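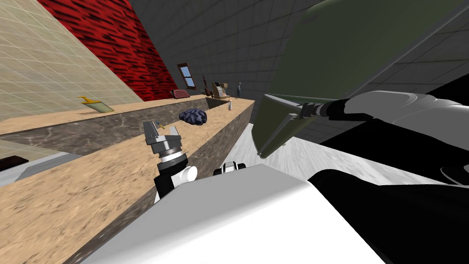 **PRESS RELEASE | Blogging & Education**

# Bristville Teacher Bloggers Open a Shared Archive of Classroom Posts

**BRISTVILLE** – Teachers who blog will soon have a place to keep their best work safe, even after they close their own sites. The Clinach Archive opens to the public in December with posts from 103 classroom blogs, all of them free to read and free to search.

The archive is the work of the Bristville Teacher Bloggers, a group that began as a comment thread under a post on bulletin boards and grew into a regular meetup. Members write about everything from first-week seating plans to the long slog of report cards. Some have been posting for years, and others started last spring and are still picking out their header fonts.

What they share is a worry about lost posts. A teacher changes schools, retires, has a baby or simply lets a domain name lapse, and a whole shelf of reading games and science ideas goes with it. Readers who saved a link end up looking at a parking page full of ads.

"I went looking for a fractions game I had used every fall, and the blog was gone," said Delali Baidoo, a fourth grade teacher and the editor of the archive. "I had never even written to thank the woman who wrote it! I sat there and thought, my own blog is going to do the same thing someday, and there are ideas on it that somebody might still want. So I asked the group what we could do, and my inbox was full by dinner."

## How it works

Any teacher who writes, or used to write, a classroom blog can send posts to Clinach. The blogger picks what goes in. It might be one well-loved post or the entire blog, comments and all. Writers keep full ownership of their work and can change or remove a post whenever they like.

Each post is saved with its original date, its pictures and any printable files that came with it. Readers can search by grade, by subject and by time of year, so a second grade teacher hunting for something quiet to do on the afternoon before winter break can find it fast. There is also a button that brings up a post at random, and members of the test group report losing entire evenings to it.

Comments are saved too, if the blogger agrees and the person who left the comment used a public name. The group talked about this part more than any other.

"Half of the good stuff is in the comments," said Ulises Godoy, who built the search page. "Someone posts a spelling activity, and then a reader says she tried it with sidewalk chalk, and another one says to use shorter words the first time. If you only keep the post, you lose all that. I was very stubborn about it, and I'm happy with where we ended up."

Personal details about students are a different matter. Before a post goes live, an editor reads it for last names, faces and anything else that could point to a child. When something turns up, the editor writes to the blogger, who can crop the picture, edit the text or leave the post out. Older posts get the same reading as new ones, and no post skips the line.

The site is hosted by Deketti, a small web company in Bristville that has given the archive free space and a good deal of patient help with moving old files. Many of the first posts came from blogging services that have since closed, and arrived as zipped folders, printed pages and, in one case, a long string of emails the author had sent to herself. 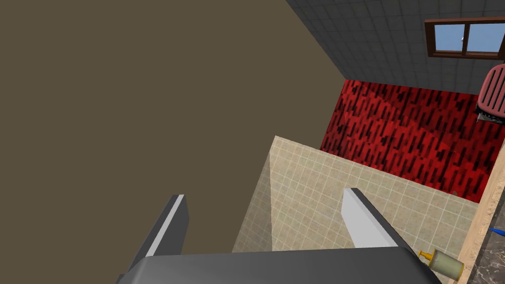
*An open gripper, with a plain olive-brown wall filling the left side. Computer rendering.*

## Start with the Opening Shelf

New visitors may want to begin with the Opening Shelf, a set of 20 posts chosen by the editors. It includes a very funny account of a class hamster's weekend away, a step-by-step plan for a poetry café, and a frank post about a math lesson that fell flat in front of the principal. The shelf will change with the seasons, and readers are welcome to suggest posts for the next round.

Amber Geerts, a retired kindergarten teacher whose blog is now in the archive from its first post to its last, helped choose the set.

"Reading them back to back was a treat," Geerts said. "You can hear the different voices so clearly. One person writes the way she talks, a mile a minute, and the next one is careful and dry and then slips in a joke at the end of a paragraph about glue sticks. I laughed out loud in the library, and I got a look for it."

Geerts was nervous about putting her own early posts up. She left them as they were, typos included, and added a short note at the top of the first one for anyone just starting out.

## Help for new bloggers

Along with the archive, the group is offering a blogging buddy program for teachers who have never posted before. Each new blogger is paired with someone who has done it for a while, and the two trade drafts by email for a school term. Buddies can help with choosing a name, setting up a page, writing that scary first post and working out how to answer a comment that stings a little.

There are places for 100 new bloggers in the first round. The program is open to teachers, classroom aides, school librarians and student teachers in any subject, and it costs nothing to join. A reading grant from the Bhattacharjee Fund covers the cost of running it through the first two terms.

"We hear from people all the time who say they have nothing to write about," said Helge Hovland, who is matching the pairs. "Then they tell you what happened at recess and it's a whole post. It's two posts! I can't wait to read what this bunch comes up with."

## Opening get-together

The Bristville Teacher Bloggers will mark the opening with an evening get-together at the Bristville public library, starting at 6:30 p.m. Several bloggers will read a favorite post aloud, and Kristof Claeys, who runs the group's meetups, will show visitors how to send in their own work. Laptops will be set up for anyone who wants to add a post on the spot. Children are welcome, and there will be cider and cookies.

People who can't make it in person can follow along on the group's blog, where the readings will be posted the next morning with links to the full posts.

## To take part

Bloggers who want to add their posts, join the buddy program as a mentor or sign up as a new writer can use the form on the Clinach home page. Please include the blog's name, the grades it covers and whether the site is still online. Old backup files are fine in any format.

**Media contact:** Kristof Claeys, Bristville Teacher Bloggers

Interviews with the editors and with bloggers in the archive can be set up on request, after school hours.

\###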